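タグ：作業日誌 / デスクトップ機 / 解体と部品取り

2018年8月12日

前回の続き。事務所から引き上げたタワー型の部品取りを進める。筐体は横倒しにして側板を外し、基板面を上に向けた。作業台は溝付きのアルミ天板なので、外したねじをそのまま置くと溝に落ちる。浅いトレイを二つ用意し、片方をインチねじ、もう片方をミリねじとした。以前は一つのトレイで済ませていたが、組み戻しの際に電源固定用とドライブ固定用を取り違え、山を一つ潰したことがある。太さが近いものほど分けておくべきである。

着手前に電源コードを抜き、電源ボタンを長押しして残留電荷を逃がす。リストストラップは筐体の塗装されていない面に留めた。塗装面に留めても導通しない。テスターで確認してから始めるようにしている。

CPUは先に外した。放熱器の固定ねじは対角線の順に少しずつ緩める。グリスが固着していると、放熱器と一緒に持ち上げようとして基板側に力がかかる。左右に小さくひねり、滑る感触が出てから上げた。ソケットのレバーは横に逃がしてから起こし、固定金具を開く。CPUは真上に上げて帯電防止の袋へ。開いたソケットは接点ピンが露出するため、以後、その上で工具を持ち替えないことにする。保護カバーは手持ちがない。次の発注に加えること。

CPUの表面に残ったグリスは無水アルコールで拭いた。拭き取りは中央から外へ。外から中央へ向かうと縁に溜まったものを広げてしまう。裏面には触れない。型番は袋の外側に書き、袋の番号と台帳の番号を揃えた。

次がストレージである。青い樹脂製のキャリアに3.5インチのハードディスクが載る方式で、ドライブ本体を直接ねじで留める旧来のものに比べれば手間が少ない。順序としては、電源側のコネクタ、データ側のコネクタ、キャリアの解放、引き上げの順とした。データ側のSATAケーブルは水色で、ケージの脇を曲がって通っている。ラッチ付きの場合は押さえたまま抜く。ラッチを押さずに引くと、ケーブル側でなくドライブ側の樹脂が欠けることがある。欠けたドライブは読み出せても査定が下がる。
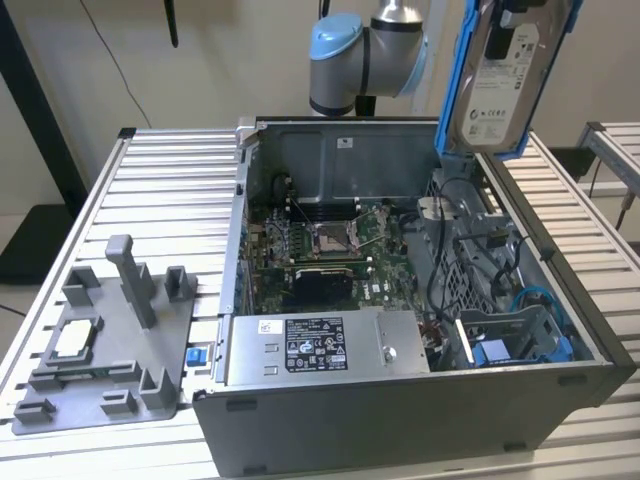 査定の話を続けると、Donentの買取基準は春に改定され、コネクタ樹脂の欠けは一律で減額対象になった。減額幅は一台につき200円。金額としては小さいが、欠けのあるものは検品に回されるので入金が遅れる。急ぐものではないにせよ、台帳の締めが翌月にずれるのは面倒である。

キャリアからドライブを外すかどうかは少し迷った。キャリアは汎用品ではなく、筐体とセットで残しておけば後で別のドライブを載せられる。一方、ドライブだけを送るほうが箱は小さくなる。Abla Hattarに問い合わせたところ、消去が終わるまではキャリア付きのまま保管、終わったら分離、という返事だった。消去に失敗したドライブは物理破壊に回すので、その場合もキャリアは残る。筋は通っている。この方式に従う。

消去にはSkutiaを使う。上書き一回と検証一回の設定で、前の一台は133分かかった。検証を省けば短くなるが、証明書が発行されないので意味がない。作業中に端末がスリープに入り、進捗が止まったことが一度あった。電源設定を変更し、今はスリープを無効にしてある。消去中のドライブは温度が上がるため、小型のファンで横から風を当てる。風を当てない場合との差は計っていない。次に記録しておきたい。

グラフィックスカードはまだ挿したままである。ロープロファイルの黒いもので、拡張スロットの端のロックを外さないと抜けない。CPUソケットの近くに手が入る位置なので、ソケットの保護を済ませてから抜くことにした。急いで抜いて指先がピンに触れれば、基板一枚が無駄になる。基板は動作品として出す予定なので、ここは順番を守る。

電源ユニットも最後に回す。幅いっぱいに収まっており、先に外すと配線がすべて浮いて、どの束がどこに向かっていたかが分からなくなる。ドライブケージから出ている黒いケーブルの束は、基板側へ渡っている。外す前に紙のテープを巻いて記号を振った。記号は台帳の図に合わせる。テープは跡の残らないものを使うこと。前に使った養生テープは糊が残り、除去に余計な時間を取られた。

ねじについて。電源を留めるねじは、ドライバーの先が合っていないとすぐに頭を傷める。Milošević製のビットに替えてから、なめた件数は減ったように思う。ただし数えてはいないので印象にすぎない。柄の長いほうが筐体の奥では扱いやすく、短いほうは手前のねじに向く。磁力のあるものとないものを併用し、ケージの内側では磁力のあるほうを使う。落としたねじが基板の裏に入ると、基板を外すまで取れない。

ここまでで一度休憩を入れた。再開後は金属の埃取りから。ケージのメッシュ面に埃が溜まりやすく、エアダスターを近くから吹くと奥へ押し込むだけになる。刷毛で手前に掻き出し、残りを吸い取る。ファンは回らないように羽根を指で押さえて清掃した。空回しすると軸受に悪い、と以前読んだ。真偽は確認していないが、押さえる手間は大したものではない。

緑の基板を青い枠に収めた部品は、扱いをドライブ以上に慎重にした。枠の側面には四角い開口が並び、基板の縁には金色の接続端子が一列に出ている。端子に皮脂が付くと後で接触不良の原因になるため、持つのは枠だけとし、縁には触れない。枠を傾けたまま引くと片側だけがこじれる。まっすぐに保つ。

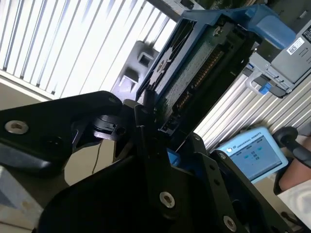

― 67 ―

端子の清掃は、汚れが見えるときだけ行う。消しゴムで擦る方法を勧める人もいるが、金めっきは薄く、研磨剤入りのものを使うと下地が出る。綿棒に無水アルコールを少量含ませ、端子の向きに沿って一方向に拭く。往復させない。拭いた後は揮発を待ち、袋に入れる。待たずに入れると袋の内側が曇る。

ラベル類は剥がさない。バーコードの付いた白いラベルは特に残すこと。剥がすと型番の照合ができず、Clanexの在庫表に登録する際に手入力となる。手入力は誤りが出る。先月の登録でも、末尾の一文字を取り違えたものが一件あり、照合に半日を費やした。数字の0と英字のOの区別が付かない書体で印字されているものは、読み取り機を通した結果を優先する。読み取り機が反応しない場合は、ブラインドの角度を変えて反射を避けるとたいてい通る。外が明るい時間帯は光沢のあるラベルが読みにくい。

登録の手順も少し見直した。これまでは解体が終わってからまとめて入力していたが、袋に入れた順に入力するほうが抜けが少ない。ただし手袋のままではキーボードが打ちにくく、着脱のたびに帯電対策をやり直すことになる。折衷として、袋に入れる段階では紙の台帳に鉛筆で書き、区切りのよいところで表へ移すことにした。紙の書式は次のとおり。

袋番号 / 部品種別 / 型番 / 外した位置 / 状態 / 備考

「状態」は三段階。動作確認済、未確認、不良。未確認のまま長く置くと結局再検査になるので、未確認の袋には外した月を書き足す。12月の棚卸しで古いものから検査に回す。昨年は月を書いていなかったため、どれが古いのか判断できず、すべて検査し直した。

袋の在庫は、帯電防止の中サイズが残り約40枚。大サイズは足りている。中サイズはドライブとカード類の両方に使うので減りが早い。保護カバーと一緒に発注する。乾燥剤も古くなっているが、こちらは色の変化を見てからでよい。

保管箱の置き方について、Abla Hattarから指摘が一点あった。ドライブを寝かせて重ねると、下段に荷重がかかり、キャリアの爪が変形する恐れがあるという。立てて並べ、間に仕切りを入れる形に変えた。仕切りは段ボールで足りる。ただし紙粉が出るので、袋の口は必ず折り返して留める。箱の側面には袋番号の範囲だけを書き、内容は書かない。内容を書くと、入れ替えたときに書き直しを忘れる。

手元の照明も調整が必要と感じた。ケージの奥は影になりやすく、コネクタのラッチの向きが見えない。首の曲がる小型灯を左から当てると、今度は自分の手の影が落ちる。右奥から低めに当てるのが今のところ一番ましである。拡大鏡はピンの曲がりを見るときだけ使い、着けたまま工具を動かさない。距離感が狂う。

ソケットのピンの点検は、斜めから光を当てて列の揃いを見る。曲がりがあればそこだけ反射が乱れる。曲がっていた場合に自分で直すかどうかは、位置と程度による。外周の一本なら試みる。内側は触らず、不良として扱う。過去に内側を直そうとして隣のピンまで倒したことがあり、それ以来の方針である。

次回の作業。

・ソケットの保護カバーを入手後、グラフィックスカードを抜く
・基板と電源の間の配線を記号順に外す
・電源ユニットを外し、単体で電圧を測る
・Skutiaでの消去、証明書の印刷
・風あり、風なしでのドライブ温度の比較
・中サイズの袋、保護カバーの発注

電源の測定は無負荷だけでは当てにならないので、負荷を付けて行う。負荷器は棚の下段。端子の締め付けを先に確認すること。測定値は台帳の裏面に記入し、規格からの外れが大きいものは記号を付けて分ける。外した基板はスポンジの上に置かず、袋の上に敷いた静電マットに置く。スポンジは色で区別しにくく、導電性でないものが混ざっている。近いうちに選別して、不明なものは処分する。

工具を片付け、トレイのねじを小袋へ移した。ミリねじのほうに一本だけ、頭の形の違うものが混ざっている。どこから外したものか台帳に記載がない。小袋に疑問符を書いて一緒に留めた。

お問い合わせ ｜ © 作業日誌 無断転載を禁じます ｜ ページの先頭へ戻る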